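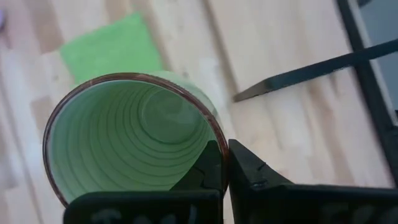
Bradstead site replied that the white film was back on everything by the end of the second rack, that the rinse aid tank was full, and that they had already run the descale program twice and did not want to be told to run it again.

Ticket 1511
Site: Bradstead, staff kitchen
Equipment: Tesel undercounter dishwasher, Sternita twin-tank water softener
Status: Closed
Priority: Normal (raised to High, then returned to Normal)
Opened: Sunday, July 3, 2022

Reported fault
Chalky residue on cups and glassware after a full cycle. Wipes off with vinegar. Does not wipe off with a dry cloth. No fault code on the dishwasher display. Softener display shows normal operation.

First response
Residue that comes off with vinegar is scale, so detergent dose and rinse aid are low on the list. The descale program clears the boiler and the wash arms. It does nothing about the water coming in. Please do the following before a visit is booked:
Open the softener lid and confirm salt is above the water line.
Break up any crust with a broom handle.
Read the meter on the softener head and report the number exactly as shown.
Check that the bypass lever is fully in SERVICE. Partway counts as bypass.
Take a hardness reading at the kitchen tap and another at the dishwasher inlet hose, using the strips in the cabinet.

Site reply
Salt is above the water line. No crust. Lever is in SERVICE. Meter reads 690. Tap strip and inlet strip are the same color, both at the hard end of the chart.

Support note
The kitchen tap is on the unsoftened line according to the Campbell drawing, so a hard reading there is correct. A hard reading at the inlet is not. The meter value is gallons remaining until the next regeneration. Asked site to run a wash cycle and read it again.

Site reply
Ran one cycle. Still 690. Ran another. Still 690.

Support note
Meter is not counting. Two possibilities: the flow sensor has failed, or no water is passing through the softener. If the sensor has failed and the unit is in service, the resin runs down and never regenerates, and the inlet goes hard. If no water is passing through, the inlet was never soft in the first place. Same symptom at the dishwasher, different repair. Asked site to start a manual regeneration and listen at the drain line.

Site reply
Regeneration started. Water heard at the drain. Meter reset to a higher number when it finished and has not moved from there. Inlet strip still hard.

Support note
The unit takes in water and can regenerate. Inlet should be soft directly afterward whether or not the sensor works. It is not, which points away from the softener and toward the pipework. Priority raised to High and visit booked. Flow sensor added to the van stock for the visit in case both faults are present.

Visit notes
Static pressure at the dishwasher inlet 50 psi. Closed the softener outlet valve. Pressure at the inlet unchanged and the dishwasher filled normally. It is therefore fed from somewhere else.
Traced the supply behind the base cabinets. The dishwasher hose is on the left-hand angle stop. The Campbell drawing puts the softened line on the left and the raw line on the right. On site they are the other way around. The softened stop was capped off with nothing connected to it.
Site log shows the machine was pulled out in May to replace floor tile. The hose was most likely put back according to the drawing at that point. Cannot be confirmed.
Moved the hose to the right-hand stop. New washer fitted. Capped the left-hand stop. Opened the softener outlet valve.
Flushed the line for about 30 seconds, then ran a full cycle. Softener meter counted down during fill. Inlet strip at the soft end of the chart.
Flow sensor tested good and was not replaced. Returned to stock.
Ran the descale program once to clear the wash arms. Two rinse jets on the upper arm were blocked solid and were cleared with a pick.
Tagged both angle stops. Marked-up drawing sent to Campbell for correction.

Site reply
Cups are coming out clear. Some of the older ones still have a haze that vinegar does not touch. Is that the same fault?

Support note
No. Haze that vinegar does not remove is etching or wear in the surface and will not wash out. Detergent dose was set high, probably to fight the film. Soft water needs less. Turn the dose dial down two steps and leave it there for a week. If film returns, take an inlet strip before changing anything. Priority returned to Normal.

Site reply
Dial turned down. No film after a week. Inlet strip still soft. Salt topped up.

Resolution
Dishwasher connected to unsoftened supply. Reconnected to softened supply. No parts used except one hose washer.

Follow-up
Corrected drawing from Campbell outstanding at time of closing. Tracked on a separate ticket.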